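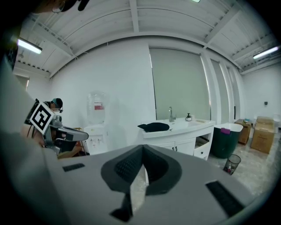 Hand-held grippers and the trouble with where they are

Teaching a robot arm by demonstration used to mean using the robot arm. An operator drove it through a task with a joystick, a leader arm or a headset, and the recording became training data. The method gives clean data and very little of it. Arms are slow to drive, heavy to move and tied to a bench, so the policies trained on them learn one bench very well.

The hand-held gripper takes the arm out of the recording. A person holds the tool, a camera on its body looks past the fingers, and the task is done at something close to human speed. What the robot needs from the session is the path of the gripper through space and the opening of its fingers over time. The second is easy to get. The first is the subject of a study by the robotics group at Jusow, which has spent a year measuring how well the path can be recovered in ordinary rooms, and what happens to a trained policy when it is recovered badly.

Most groups estimate the path from the camera on the gripper, combined with an inertial sensor. The software picks out fixed points in the room, follows them from one video frame to the next, and works out how the camera must have moved. It needs texture to do this. A blank white wall offers nothing to hold on to. A speckled floor offers too much of the same thing, and points on it are easily matched to their neighbours. A large window blind, lit from behind, changes brightness through the day and can make a map built in the morning useless by late afternoon.

Two-handed work adds a further difficulty. Each gripper can be located in the room, with some error, but a task such as folding a cloth or unscrewing a lid depends on where the two are in relation to each other. If each is tracked separately, the two errors add. A pair of grippers that touched during the demonstration may be placed a finger's width apart in the data, and the robot will reproduce the gap.

The Jusow method, which the group calls Skurance, deals with the relative position directly. It uses square black-and-white fiducial markers, a long-established tool in camera calibration. When one gripper's camera sees a marker carried by the other, the software obtains a direct measurement of the distance and angle between them. That measurement is fed back into both paths as a constraint. The correction is made after the session, over the whole recording, so a sighting late in the task can repair an error that began much earlier.

The principle is not new. The contribution lies in the treatment of sightings that ought not to be trusted. A marker seen at a steep angle gives a poor estimate of its own tilt, and can flip between two solutions that fit the image almost equally well. One that is blurred by fast movement gives a poor estimate of distance. Earlier software tended to accept or reject each sighting against a fixed threshold. Skurance gives each a weight drawn from its angle, its sharpness and its agreement with the inertial sensor, and carries both solutions forward when it can't choose between them.

The group tested it on 300 two-handed demonstrations, each recorded with a motion capture system as reference. Median error in relative position fell from 10 millimetres with separate tracking to 2 millimetres with weighted sightings. Most of the gain came in rooms with plain walls. In a cluttered workshop with good light, where the separate tracks were already sound, the difference was small and for some tasks could not be told apart from noise.

The effect on robot behaviour was less even. Policies were trained on the corrected and uncorrected data and run on a pair of fixed arms. For tasks in which the hands meet, such as passing an object across or closing a container, the corrected data gave a clear improvement. For tasks in which one hand merely steadies something, it gave none. The group's report suggests that a policy which sees its own fingers through the wrist camera can make up for a good deal of error in its training paths, provided the movement is slow.

A second experiment used a shared data set called Girkurero, made up of 56 sessions in kitchens, washrooms, offices and store rooms. No reference system was available, so the group scored each session on whether the corrected paths closed: an operator began and ended with both grippers in a docking stand, and the two positions should agree. Sessions that failed the test had long stretches in which neither camera saw the other gripper's marker. Operators working side by side at a counter lost sight of it most often.

The obvious remedy is more markers on more faces of the tool. The group tried this and found that the extra faces made the gripper bulkier and caught on cupboard edges, and that operators changed their grip to avoid them. A version with a single larger marker on an extended arm performed better, though it moves the balance of the tool forward and tires the wrist.

Mishra, a firm that makes hand-held grippers for research use, has adopted the weighting scheme in its processing software, with the marker arm sold as an option. Its own trials are confined to table-top work. The Jusow group now plans to record while operators walk between rooms, where the map must be extended as they go and the docking stand may be a corridor away from the task.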